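Swap table news from Sodthorpe

Hello again! I've been sorting for the autumn swap since half past eight this morning and my back is telling me all about it, but what a haul we've had this time. Maite Tejada dropped off two bags of children's clothes (mostly shorts, in a year when it rained all summer, but never mind) and then the toys and kitchen bits started turning up as well.

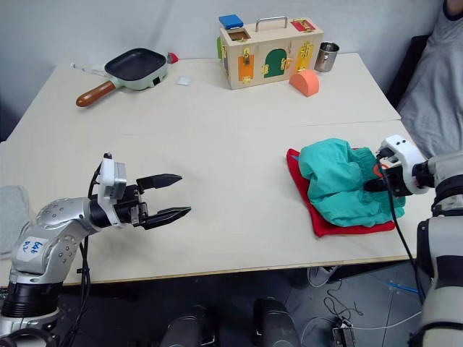

Early finds: the latch box, a little frying pan and a steel cup.

I'm completely smitten with that latch box. Every door is a different colour and has its own brass fastening, and there's a handle on top so it can go along to Granny's. My grandson would be at it for hours! The frying pan is a sweet thing too, pale minty green with a wooden handle, just right for one egg.

Clothes still to be folded, I'm afraid, so if you can spare 20 minutes please come and find me. Roxana Costache is doing the labels and would love some help with those as well. Swap tokens are 30p each, same as last year, and Tudor Bălan has them at the door. Bring your own bags, we've run out again.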